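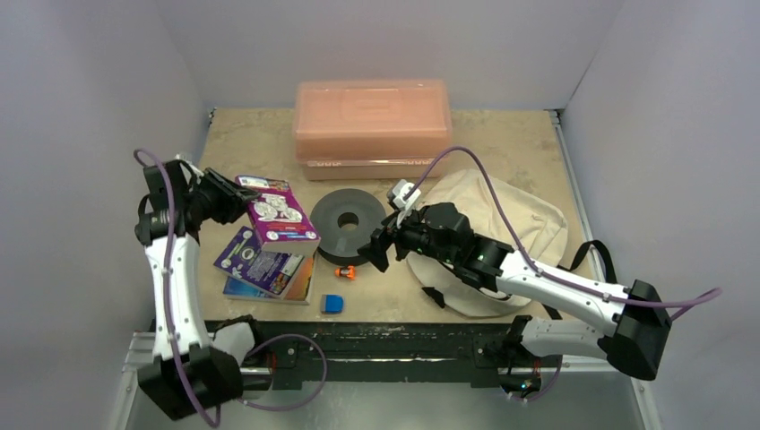 Travel > Where to Stay > Self-catering

My walk-round list for a rented villa, with notes from Flesano

I do this before a single case gets unpacked, usually while everyone else is fighting over bedrooms. The villa was on the hill road out of Jerside, 1780 for nine nights in May, booked through Kidero.

1. Smoke alarms – press every one. Three worked, the landing one didn't. The agency sent a man with a battery by teatime.

2. Carbon monoxide alarm near the boiler. Present, in date, but sitting on a shelf behind the washing powder. I moved it.

3. Front door opens from inside without a key. FAIL. Double lock, and the key lived on a hook in the kitchen. We left it in the door at night, and I've told Kidero what I think (twice).

4. Balcony rails. Give them a proper shove, top and middle. Solid upstairs. The roof terrace one wobbled at the corner by the steps, so no children up there all week, much to their disgust.

5. Pool gate shuts and latches by itself. Yes, lovely, with a good loud clunk. Depth is marked at one end only. Find out which end before dark!

6. Gas hob and bottle. Hose looked new. Tap stiff but it turned.

7. Hot water. Run it over your wrist first – the main bathroom was scalding, the little shower barely lukewarm.

8. Outside lights and steps. Fourteen steps down to the parking, one light, and that on a timer about as long as a sneeze. Pack a torch.

9. Address and emergency number written up somewhere. Only the wifi code, so I wrote my own and stuck it on the fridge.

Would I go back? Yes, if they sort that door. The place we had at Taipe passed everything and had a view of a tyre depot.

Comments

mopsandmaps: We had the same double lock in Flesano! Ours came with one key between six of us.

Gull62: Add loose rugs on tiled floors please. My hip says thank you.

tentpeg: Do you take your own CO alarm? I've started to, it fits in a shoe.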